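Ponby Crossover, 2.0 turbo: intermittent loss of boost and reduced power message, stored code P0299
Workshop log, status: closed
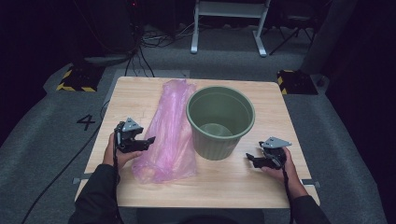
Pink plastic bag and green bucket on the bench.

Complaint as received

Vehicle loses power on long grades. Dash shows "Engine power reduced" and the wrench lamp. Clears after a key cycle and returns within one or two drives. Owner reports no smoke, no unusual noise and no change in oil level. Fuel economy slightly worse since May. The fault never occurs in town.

Vehicle details

Ponby Crossover, all-wheel drive, six-speed automatic. 2.0 liter direct injection engine with single turbocharger, electric wastegate actuator, front-mounted air-to-air intercooler. Factory software, no tune. The intercooler was replaced under a body repair after a front-end impact. Replacement part is a Reter aftermarket unit with new clamps. The original hoses were reused.

Codes at intake

P0299 turbocharger underboost, stored
P0171 system too lean bank 1, pending
No misfire codes. No wastegate position codes. No transmission codes.

Freeze frame for P0299: third gear, accelerator 84 percent, requested manifold pressure 210 kPa absolute, actual 171 kPa absolute. Coolant temperature normal. Short term fuel trim plus 6 percent.

Entry 1: Initial checks

Air filter clean and seated. Intake snorkel clear. Battery voltage good at rest and with the engine running. No aftermarket electrical accessories on the engine harness. Visual check of charge pipes from above shows nothing loose. All clamps present.

Scan tool used is an Akbulut handheld. Note that this tool reports manifold pressure in absolute and charge pressure in gauge on the same data page. Do not compare the two columns without correcting for barometric pressure. This has caused wrong conclusions on earlier tickets.

Codes recorded and cleared.

Entry 2: Road test

Fault duplicated on the second pull up the grade. Data recorded with the following parameters: engine speed, requested and actual manifold pressure, wastegate position commanded and actual, mass airflow, intake air temperature, both fuel trims.

Findings:

Up to 2,200 rpm, actual pressure follows requested within 3 kPa.
From 2,600 rpm, actual pressure falls behind and the gap grows with load.
Wastegate commanded fully closed, actual position agrees.
Mass airflow reading is higher than expected for the manifold pressure measured.
Intake air temperature normal.

Airflow metered at the inlet is not all reaching the manifold. That points to a leak on the pressure side, between compressor outlet and throttle body. A weak turbocharger or a sticking wastegate would normally show low airflow along with low pressure.

A leak after the airflow sensor and under boost would make the mixture rich, and P0171 does not fit with that. P0171 was therefore kept open as a separate item.

Entry 3: Wastegate and actuator

Checked anyway, as the previous shop had quoted a turbocharger. Actuator sweep commanded with the scan tool, engine off. Full travel in both directions, no hesitation. Rod has no visible play at the lever. Learned closed position is within specification. Compressor wheel inspected through the inlet with the hose removed: no damage to the blades, no contact marks on the housing, light oil film only. Shaft turns freely by hand.

Turbocharger not at fault. Quote from the previous shop disregarded.

Entry 4: Smoke test, first attempt

Smoke introduced at the turbo inlet with the throttle closed. No smoke visible anywhere along the charge path. Test held for 300 seconds.

Result recorded as pass, but the machine supplies very low pressure. A leak that opens only under boost may not show. Low pressure smoke is a valid test for the intake manifold and for crankcase plumbing. It is not a valid test for charge pipes on this engine.

Entry 5: Smoke test, intake side

Smoke introduced through the brake booster port to look for the cause of P0171. Smoke seen at the quick connector of the purge line, behind the intake manifold. Connector was not fully latched. Removed, inspected, O-ring in good condition. Reinstalled until the latch clicked. Retest: no smoke.

With the connector latched, long term trim at idle came down from plus 11 percent to plus 2 percent after a relearn drive. P0171 has not returned. This item is closed.

Underboost fault still present on the same drive.

Entry 6: Pressure test of charge path

Hemton boost leak tester fitted to the turbo inlet, with shop air through a regulator. Crankcase vent blocked off for the duration. Pressure raised in steps.

At 35 kPa gauge: holds.
At 70 kPa gauge: slow drop, no audible leak.
At 100 kPa gauge: rapid drop, clear hiss from low on the left side, behind the bumper cover.

Undertray and left wheel liner removed. Soapy water applied to the intercooler connections. Heavy bubbling at the lower cold side joint, where the hose meets the intercooler outlet. The clamp was tight. At low pressure the joint sealed completely, and the bubbling stopped as soon as the regulator was backed off.

Entry 7: Teardown of the leaking joint

Hose removed. The inner liner has a crease running lengthwise from the end, deep enough to catch a fingernail. The outlet neck on the Reter intercooler was measured with a caliper in two positions and is out of round. The raised bead at the end of the neck is also lower than the bead on an original intercooler we had on the shelf.

Combined effect: the hose seals while cold and lightly loaded. Under full boost it swells, the crease opens and the low bead does not hold the liner against the neck. The clamp cannot correct either fault. Further tightening would only cut the rubber.

The hot side joint was also opened for inspection. Hose and neck in good condition. Small amount of oil in the bottom of the hose, normal for this engine.

Entry 8: Parts decision

Options given to the owner:

Option A: new cold side hose only. Lower cost. Would probably hold for some time, but the neck remains out of round. Repair not covered by shop warranty.

Option B: new hose and replacement intercooler with correct neck and bead. Full warranty.

Owner chose option B. The Reter unit was returned to the body shop for credit. The parts counter supplied an original equipment intercooler and both hoses. Neck checked for roundness before installation. Bead height matches the shelf unit.

Entry 9: Repair

Intercooler replaced. Both hoses replaced. Necks wiped clean and installed dry. Do not use grease or silicone spray on these joints, as the hose can walk off under boost. Clamps set behind the bead, square to the hose, tightened to the value in the service manual.

Pressure test repeated at 100 kPa gauge. Held, no bubbles at any joint. Regulator raised to 120 kPa gauge for a short check. Held.

Crankcase vent unblocked. Undertray and liner refitted with new clips where the old ones were broken.

Adaptive values for boost control reset with the scan tool. If this step is skipped, the module keeps the old correction and may overshoot on the first hard pull.

Entry 10: Verification drive

Same grade, same gear, same load. 2 full pulls, then a longer drive at highway speed.

Requested 210 kPa absolute, actual 208 kPa absolute at 3,000 rpm.
Wastegate no longer held fully closed through the pull. It now regulates normally from 2,700 rpm.
Mass airflow agrees with manifold pressure.
No reduced power message. No pending codes after the drive.

Vehicle released. Owner asked to return at 600 miles for a code check and a look at the clamps.

Entry 11: Follow-up

Vehicle back at the agreed mileage. No stored or pending codes. Long term trim plus 1 percent at idle and plus 2 percent at cruise. Clamps have not moved. No oil trace at either intercooler joint. Owner reports normal power on grades and fuel economy back to where it was.

Ticket closed.

Root cause

1. Cold side intercooler joint leaking above 70 kPa gauge, caused by an out-of-round neck with a low bead and a creased hose liner.
2. Separate vacuum leak at the purge line quick connector, not fully latched.

Notes for similar tickets

P0299 with the wastegate fully closed and high airflow: pressure test the charge path before looking at the turbocharger.

Ask about front-end body work at intake. On this vehicle the intercooler must come out for radiator support replacement, and the lower hoses get bent out of the way while the bumper is off.

A smoke test pass at low pressure should be entered in the log with the pressure used. "Smoke test OK" alone is not enough for the next technician.

When two codes do not fit one cause, keep them as two items.

Related: Ponby Crossover, whistle at 40 mph after windshield replacement (open). Ponby Crossover, purge valve noise at idle (closed, no fault found).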